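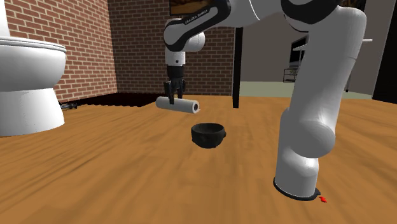 By Austra Lūse
Skeltness Handbook of Automation > Robot programming > Teaching methods
Last revised in May

Teaching by demonstration

Teaching by demonstration is a way of giving a robot a task by taking it through the task, instead of writing out each motion in code. A person either moves the arm by hand or steers it from a distance, and the system records what the arm does. The recording can be played back as it stands, or a number of recordings can be used to train a control program that copes with changes in where things are.

The method is also called programming by demonstration, learning from demonstration, or imitation learning. The terms overlap. Programming by demonstration is the older one and is often used for factory work, where one recording may be enough. Imitation learning usually means that many recordings are used together and that a learned model picks the motions.

Contents
1 Hand guiding
2 Remote control
3 Demonstrations in simulation
4 What is recorded
5 Example task: roll to bowl
6 Common faults in demonstrations
7 Known limits
8 See also

1 Hand guiding

In hand guiding, also called kinesthetic teaching, the operator takes hold of the arm and moves it. The motors are set so that they carry the weight of the arm but give way when pushed. The operator brings the gripper to the object, closes it with a button or pedal, moves the arm to the target and opens the gripper again.

Hand guiding needs little training. The operator feels the weight of the arm and notices when a joint is close to its limit. The drawbacks come from having a person next to the robot. Hands and sleeves get into the camera view, and an arm with six or seven joints is awkward to move smoothly with two hands. Some teams guide the arm once, save the joint positions, and then have the robot repeat the motion alone while the cameras run.

Hand guiding works only on a physical arm. A simulated arm has to be steered through some kind of input device.

2 Remote control

Remote control, or teleoperation, keeps the operator away from the arm. Several kinds of input are in use:

Leader arm. A small arm, often with the same joint layout as the robot, is moved by hand and the robot copies it. Joint angles map directly, so the operator seldom has to think about elbow position.

Hand controller. A tracked controller gives the position and tilt of the gripper, and software works out the joint angles. It is quick to learn, but the elbow may swing in ways the operator did not expect.

Six-axis mouse. A knob is pushed, pulled and twisted to move the gripper. It is slow and steady, and takes up little desk space.

Keyboard. Each key moves the gripper one step along one axis. Keyboards are used for testing and are seldom used for long sessions.

Delay matters in all of them. When the view lags behind the hand, operators tend to move in short bursts and wait between them, and the pauses end up in the data.

3 Demonstrations in simulation

The same methods of remote control can be used on a simulated robot. The arm, the room and the objects are computer models, and a physics program works out contact and weight. A scene can be reset at once, objects can be moved or swapped between attempts, and a dropped item costs nothing.

Simulated rooms are often put together from stock models. Furniture, fixtures and small household objects may be combined in ways that would be unusual in a house. For training this is generally accepted, as a mix of backgrounds makes it harder for the model to rely on one fixed setting.

Contact is the weak point. Soft things such as paper rolls, cloth and sponges are usually modeled as rigid bodies, and a grip that holds in simulation may crush or slip on the real object.

4 What is recorded

A demonstration is normally stored as one episode, running from the start position to the end of the task. An episode commonly holds:

Joint angles of the arm at each time step
Opening of the gripper
Commands sent by the operator
Images from one or more cameras
A short written instruction
A mark for success or failure

Commands and measured positions are kept separately. The arm always trails the command by a small amount, and a model trained on the wrong one of the two will behave differently when it is run.

The Drisholm set, used in the practice files for this handbook, holds 3375 simulated episodes. Of these, 3000 are used for training. The rest are held back for testing.

5 Example task: roll to bowl

Pick-and-place tasks are the usual starting point. In the one shown at the head of this article, a white arm with a black two-finger gripper holds a paper towel roll level above the floor, with a small black bowl below it. The fingers point straight down and grip the roll from above.

The instruction in the practice files is "put the paper towel roll in the bowl." Operators are asked to follow this order:

Move above the roll with the gripper open.
Turn the wrist so that the fingers close across the roll, at right angles to its length.
Lower, close, and wait for the grip to settle.
Lift straight up before moving sideways.
Stop over the bowl and line up the middle of the roll with it.
Lower as far as the rim allows and open the gripper.
Back away upward.

A long object and a round target make the last steps harder than they would be with a ball or a block. A roll released off center can tip over the rim. An episode counts as a success if the roll is resting on or in the bowl and the gripper is clear of it. Episode 711 is the one used in the playback exercise.

6 Common faults in demonstrations

Long pauses. A model trained on them may stop at the same point and fail to start again. Pauses at the start of an episode are normally trimmed.

Mixed strategies. If one operator grips the roll at the middle and another at the end, the model may aim for a point between the two. The Mäkelä worksheet asks operators to agree on a grip beforehand.

Hidden targets. The arm can block the camera's view of the object. A second camera on the wrist is the common remedy.

No recoveries. If every demonstration is clean, the model has no record of how to get back after a miss. Ornance, the recording tool used with this handbook, lets the operator start an episode from a bad position for this reason. The practice files include 22 such episodes.

7 Known limits

A recording shows what the operator did, but the reason for a motion is left out. A detour around an obstacle may be copied after the obstacle has been taken away. Results also depend on how well the test conditions match the recordings: a changed camera angle can be enough to make a trained model miss its grasp.

Force is poorly covered by most methods. A hand controller gives the operator no sense of how hard the gripper is pressing, and tasks such as wiping, screwing and inserting plugs usually need a force sensor or a leader arm that pushes back.

8 See also

Gripper types
Joint limits
Camera placement
Episode file format
Resetting a simulated scene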